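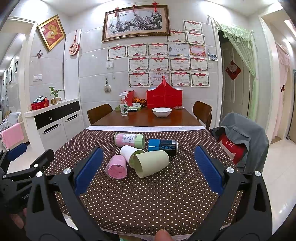
Fig. 2 – Cups and containers lying on the covered half of the table, before step 1.

Posted in October by the Skonell home guides desk

Section 5: Clearing and Resetting the Table

If you have the half-length cloth from the Tollesix table set, your table has two working areas, and it helps to get to know them both. The covered half is for cups, cans and anything that might roll. The bare wood half is for bowls, bags and the spray bottle. Take your time with this section – it goes quickly once you have done it a few times.

1. Start with the cups. Pick up whichever one is lying on top or overlapping another, and look inside before you turn it upright.

2. Stand the other cups up one by one, leaving a hand's width between them so you can get your fingers in later.

CAUTION: Do not drag a tipped cup across the cloth. The rim can catch the fabric and pull the patterned edging out of line, and then you will be straightening the whole thing all over again.

3. Move on to the cans and round containers. Hold each one around the middle, lift it clear of the cloth and set it on its base at the back of the covered half, with the label facing you.

4. Check the bare half. A bowl can stay where it is, but small clear packets are easy to miss against the wood, so put them in the bowl or back in the bag they came from.

5. Smooth the cloth from the center outward with your palms. The edging should run straight across the table.

NOTE: Spray cleaner is for the bare wood only. Put a little on a soft rag, wipe along the grain and allow up to 14 minutes before setting anything down. For marks on the cloth, please see Section 6.

Search this guide Enter a word or page Go

Related sections
Fitting the half-length cloth
Washing and drying patterned edging
Storing bags and baskets between meals
Werkow chair pads: care and cleaning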